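Fodville Counsellor Directory Listings

Version of 8/19/19. Maintained by Martti Karppinen. Please read the section on known problems before you build anything on this.

What it is

1084 listings for counsellors and therapists, copied from the Fodville and Arnside directory pages in May. One row per listing, 12 columns: name code, credentials, year of registration, client ages, stated specialties, fee band and so on. Free-text bios are kept as written, up to 2000 characters.

What it is not

A measure of who is any good at treating anxiety. Practitioners fill in the specialty field themselves, and plenty of them tick everything on offer. I'd treat "specializes in" as advertising until somebody shows me otherwise.

The fee band is no better. It was blank in 41 listings, and I left those blank. An earlier copy, passed around under the name Movik, filled them with the median. Don't use it.
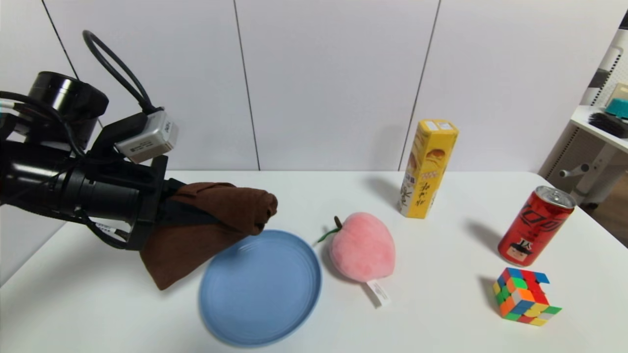 Hilkka Oksanen wrote that I'm being too hard on the specialty field, and that clients do choose by it, so it tells you something about demand even if it says little about skill. She would like the ticked boxes kept in their original order.

Fair enough, the order is kept. I still doubt it means much – the form listed depression first, and depression is first in most rows.

Known problems

Some counsellors work from two offices and appear twice. The Väisänen matching script catches the obvious pairs and misses anyone who changed a surname. "Accepting new clients" was out of date on the day it was copied, I'd guess.

Files

listings.csv
bios.txt
columns.txt

Corrections go to Martti, with the row number.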